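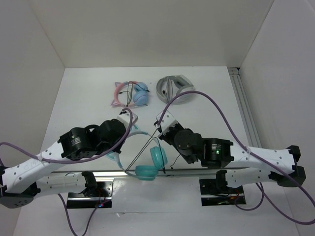

Three pairs of headphones, one of them with cat ears.

Humbridge Library Forum > Equipment Lending > Loan period for headphones

Lirier_Desk
Posted Oct 20, 2018
Members are asked to comment on the proposed change to the loan period for headphones. The present period is 4 hours. The proposal would reduce it to 2. Cases and adapters are not affected.

cidska52
I do not support the proposal. Many language courses run longer than two hours, and a patron should not have to return to the desk in the middle of a lesson.

Shin Branch
Our branch supports it. We recorded around 300 loans in April, and patrons were regularly turned away in the afternoon.

cidska52
Would renewal be permitted when no other patron is waiting? If so, I would withdraw my objection.

Lirier_Desk
One renewal would be permitted, in person only.

quietfloor
In-person renewal does not resolve the matter. The patron must still leave the lesson. I request that renewal by telephone be considered.

Lirier_Desk
The request has been noted and will be added to the draft.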